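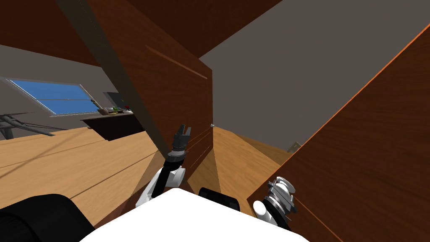
Head camera, cabinet door task, left gripper open in front of the door.

Categories: Robot Learning > Simulation > Imitation Learning

Policy opens cabinet doors in training scenes but misses the handle side in new kitchens. Is my evaluation wrong or my data?

Posted by Evelien Lambrechts

I'm trying to reproduce the door-opening result from our group's earlier work on a two-armed mobile robot in simulation. The method is plain behavior cloning with action chunks. Inputs are the head camera, one camera on each wrist, and the joint positions. Training data is 400 teleoperated demonstrations, spread over 20 kitchen layouts. I run 500 evaluation rollouts in the training kitchens and another 500 in kitchens the policy has never seen.

In the training kitchens the numbers match what we had before. In the new ones they fall apart, and the failures look alike. The base drives up to the cabinet fine. The left arm comes up with the gripper open, reaches the height of the knob, and then closes too early or slides along the door panel next to it. It doesn't correct itself after that. It keeps pulling as if it had the knob.

What I've tried so far:

- Training longer. Training loss goes down, success in new kitchens doesn't change.
- Random colors and wood textures on the cabinets. Small improvement.
- Random lighting. No difference.
- Shorter action chunks. The arm gets jittery and the base overshoots more.

I also looked through the wrist camera recordings from one of the cabinet runs, and I wonder if the wrist view has enough in it to be useful.

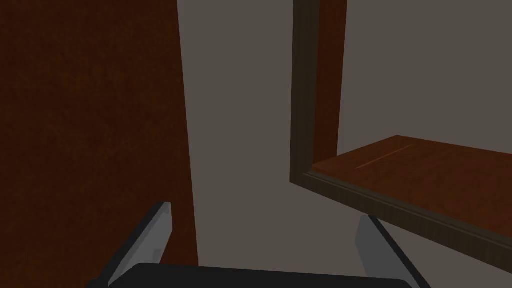 Wrist view near the cabinet. Fingers open, panel at left, frame and shelf at right.

A lot of the wrist frames are like that one, with big flat brown surfaces, gray wall and the two fingers. Should I drop the wrist cameras, or is something else going on? I don't want to collect another batch of demonstrations until I know what to collect. We have the teleop station on Thursday and then not again for a while.

Simulator is the Hollach kitchen set, with the default robot model and default cameras.

Posted by Shirin Amini

Don't drop the wrist cameras yet. Run the ablation first. You already have the evaluation set up, so it only costs you training time:

1. Head camera only.
2. Wrist cameras only.
3. All cameras, but blank the head camera once the gripper is within a hand's width of the door.
4. All cameras, no joint positions.

Number 4 is the one I would look at first. What you describe (arm goes to the right height, closes without having anything, keeps pulling) is what we saw on the Coppens drawers when the policy leaned on the joint positions and mostly ignored the images. The demonstrations were so alike that the arm pose alone told it when to close. In the training kitchens this works, and the success rate can't tell you the difference.

If removing the joint positions makes the training kitchens a little worse and the new kitchens better, you have your answer. We ended up keeping them but masking them at random during training. Keep the gripper opening as an input in any case. Ours got much worse at letting go when we took that out.

On the wrist frames: a single one doesn't say much. The frame you posted has a post, a lower rail with molding and a shelf edge, and those are decent cues for where the gripper is relative to the cabinet. The knob isn't in it, though. Go through your demonstrations and check at which point before contact the knob first shows up in the wrist view. If it only appears in the last few steps, the policy has to choose its final approach from the head camera, where the knob is small. Look at your own first picture and then shrink it to whatever resolution your encoder takes. At our input size a knob like that was nearly gone. We cropped the head image around the cabinet instead of shrinking the whole thing, and that helped more than any color randomization did.

Also check how your demonstrations are divided. 400 over 20 layouts sounds even, but if one person did all of them with the base parked in the same place relative to the door, you don't really have variety in the approach. Plot the base position at the moment the gripper closes. If it's one tight blob per kitchen, use your Thursday session to start from bad base positions and recover. Include some where the operator misses the knob on purpose, backs off and tries again. Ordinary demonstrations contain no misses, so the policy has never seen what to do after one.

Posted by Engelbert Zwahlen

Which version of the kitchen set? Some of the Staltbridge layouts had doors hinged on the other side and we didn't notice for weeks. If your training kitchens mostly have the knob on the right edge of the door and the test ones are mixed, that alone could do it. Count them before anything else.

More data usually fixes this anyway.

Posted by Vojtěch Ďurica

Agree with Shirin on the joint positions. Two additions.

Report the failures by stage. Log base arrived, gripper within reach of the knob, contact with the knob, door moved, door fully open. One success number over 500 rollouts hides where it goes wrong, and you will want the table for the write-up in any case. Split it by knob side too, which covers Engelbert's point.

Second, check that the same seeds are used when you compare variants. In our Orlow runs the start pose of the base was drawn from a generator that the texture randomization also used, so turning textures on changed the start poses as well. Your "small improvement" from the wood textures might be only that. Fix the start poses in a file and load them for every variant.

I would leave the chunk length alone until the ablation is done.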